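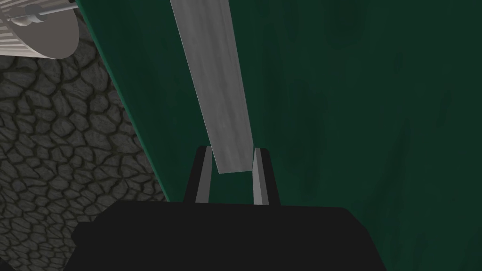 How often do the finger pads on a Setodero gripper need changing?

Every 219 hours of running time, or sooner if a pad has gone shiny or started lifting at a corner.

Setodero gripper (upkeep)

The Setodero is a two-finger parallel gripper, and I've been looking after the one in the Inda cell at Godmont long enough to have opinions about it. It came in with the rest of the cell on 19 June 2018, and most of what follows I learnt from Brodie Rewi, who set it up.

Pads

Each finger carries a pad on its inner face. Take the old one off with a plastic scraper (please, not a screwdriver!), wipe the finger down and let it dry for 30 minutes before the new one goes on. Always change both. I once swapped only the left and spent a whole afternoon wondering why every part came up crooked -- lesson learnt.

Lining up

The cell has a simulated twin, built by Édgar Mamani in Quinlan, and I try any new approach in there first. Bring the fingers in open, with the gap square to the part, then creep forward at 30 per cent speed. Long thin parts are the fussy ones, as a small tilt at the wrist turns into a big miss at the tip. If the real arm and the twin disagree, I redo the wrist zero before touching anything else.

Grip force

Ours sits at 27 newtons, which suits the light stock we run. Brodie prefers it a touch higher and we've never settled the matter.

Known faults

A gripper that closes slowly on a cold morning usually wants its slides cleaned and a thin smear of grease. One that won't close at all has, in my experience, a loose plug at the wrist -- push it home and try again.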